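Vulter Tabletop Cylinder Cell – Equipment and Planning Page
Claeys Automation > Compact cells > Vulter

Overview
The Vulter is a single-arm cell for picking up and setting down short cylinders at bench scale. It is sold as a planned package: arm, pedestal, two-finger gripper, low rack and raised stand. A simulation model is supplied before the order is confirmed, and the layout is agreed in that model. This page covers what is in the package, what the buyer has to provide, and which items belong in the budget.

Prices are quoted per site. The planning figures here apply to the standard package only.

Arm and pedestal
The arm is an articulated unit in black, bolted to a green pedestal. The pedestal comes in two forms. The low form is a square block with a top plate, used when the arm works from floor level. The tall form leans toward the work and stands on the table. Both accept the same arm. The pedestal form must be stated on the order, as it changes the reach envelope and the cable length.

In the simulation package the low form is delivered in its own room file, with the arm over a mat on a plank floor. Buyers use this file to check clearance to walls and fixed fittings before committing floor space.
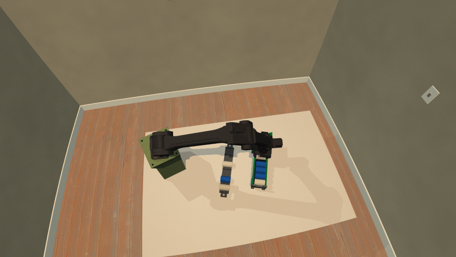 Arm on low square pedestal, floor-level layout. Simulation render.

Wall distance is set by the buyer. Leave room behind the pedestal for the service panel to open fully. If the arm is to be placed near a switch or outlet, mark it on the site drawing so that it can be entered in the model.

Table
The table is not part of the package. Most sites already own one that will serve, and the saving can be moved to fixtures. The top must be flat and must not flex when the arm stops at full reach. Tops with a curved front edge are acceptable provided that the pedestal foot, rack and stand all sit on the flat surface. Send a drawing of the top with leg positions marked.

With the tall pedestal at one end of the table, the arm reaches back across the top and works downward. The stand goes at the far side of the rack from the pedestal. This is the default layout and the one used in the planning file.

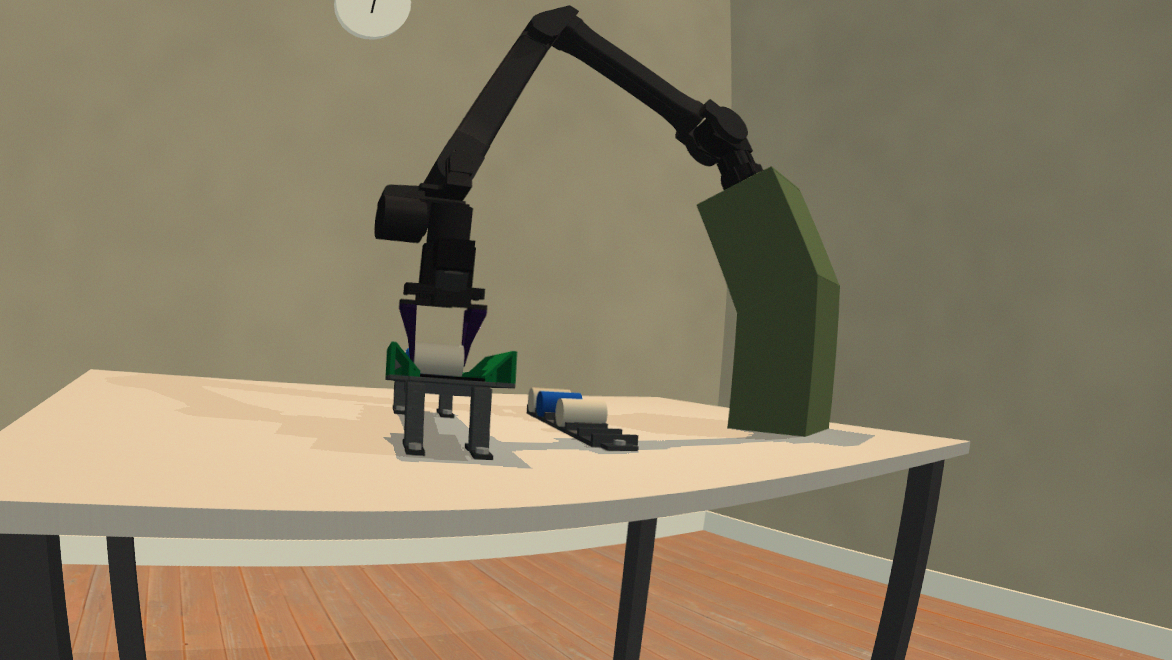

Tall pedestal layout. Gripper fingers at the cylinder on the raised stand; rack to the right.

Raised stand
The stand has a thin dark platform on legs, with two green angled blocks on top forming a cradle for one cylinder lying on its side. The blocks are a wear item. One spare pair is included. The stand should be fastened down after commissioning; leave it loose until then, since its position nearly always moves by a small amount during teach-in.

If the part length changes, order a new pair of blocks. The platform itself can be kept.

Rack
The rack is a low black tray with a stepped profile. It lies directly on the table, set diagonally so that its near end points to the front corner. Parts lie on their sides. Color has no effect on handling. The planning file uses blue and cream parts so that moves can be followed on screen.

Finger clearance is the item most often missed in planning. The fingers are wide at the top and narrow at the tip, and they come down on either side of the part. Check the approach at the rack as well as at the stand – a neighboring part can foul a finger even when the tip has space. 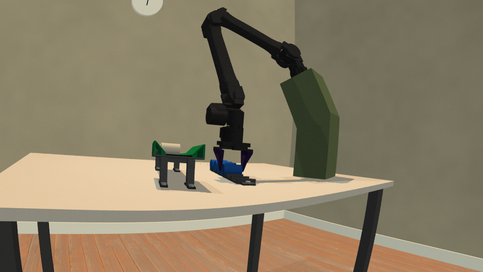 Gripper lowered at the rack. Check clearance to neighboring parts at this position.

Gripper
Two fingers on a flat crossbar, hung below the wrist. Fingers are dark purple and are replaced as a pair. Custom fingers are quoted separately and add to lead time. Send sample parts with any request for custom fingers; drawings alone are not accepted.

The open position should be checked above the work area. The crossbar extends to both sides, and at low heights it is the crossbar, not the finger, that sets the limit on nearby fixtures.

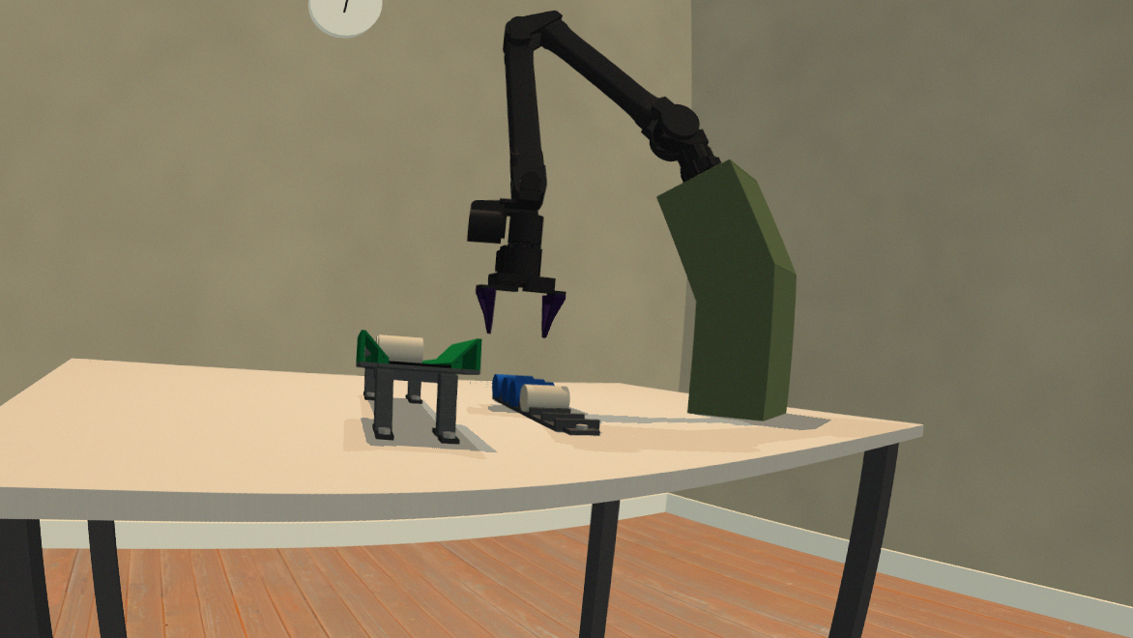 Gripper open above the table, holding no part.

Planning figures, standard package
Lead time for stock arms: 5 weeks
Commissioning on site: 2 days
Spare finger pairs included: 2
Shipping weight, crated, tall pedestal: 61 kg

Budget items outside the package
Table, if none is available
Guarding to suit the site risk assessment
Power supply and outlet at the pedestal end
Custom fingers or cradle blocks
Operator training beyond the commissioning visit
Freight outside the Drimton delivery area

Guarding is usually the largest of these. It is not quoted by Claeys, but the model can be exported for the guarding supplier. Training can be booked up to the end of May at the current rate.

Ordering sequence
Send the table drawing and part samples. The layout is returned as a simulation file with renders of each working position. Mark up changes and send them back; two rounds are included in the quote. The order is confirmed against the signed layout, and later changes to pedestal form or stand height are charged.

Layout questions: Alina Enache, applications
Quotes and lead times: Kobe De Bruijn, sales desk, closed Thursday afternoons
Spares are shipped from the Wadesov store.

Related: Vulter spare parts list – Vulter site drawing template – Service terms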